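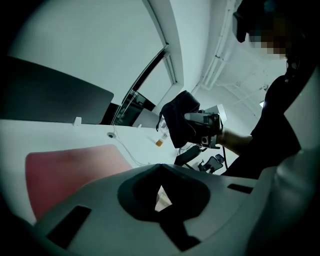 Desk mats: worth it or just a big mouse pad?

flarkance_fan
Moved my desk next to the window and put down a rose colored mat from Mudis. White top, big dark gray monitor. The listing says it "protects the surface and reduces fatigue." Fatigue of what? My wrists feel the same as they did in July. Paid 30 bucks. Talk me out of returning it.

tablegrump
Return it. A white desktop wipes clean with a damp rag. Now you have two things to clean, and the one you bought holds on to crumbs.

quietkeys
Disagree. My desk top got scratched up in a year without one. And the color is nice, most of the desk area is white or gray.

tablegrump
Nice isn't what the listing promised, though.

flarkance_fan
Does it wash at least? Tag says 75 degrees and doesn't say F or C.

quietkeys
I do mine in the sink with a little Purex and dry it flat. Never had a problem in 2 years.

oldcaster
I'd worry more about the cable. You've got a grommet in the desktop and the white cord still wanders across the top by the corner of the mat. Do something about that before spending more money on looks.

flarkance_fan
Fair. There are a couple of little white clips along the back edge but I'm not convinced clips do much either.

tablegrump
They don't. Mine let go every Friday like they were on a schedule.

oldcaster
Wipe the spot with alcohol first, then wait 10 minutes. Mine have stayed put.

flarkance_fan
Keeping the mat till the return window is nearly up. Still don't buy the fatigue thing.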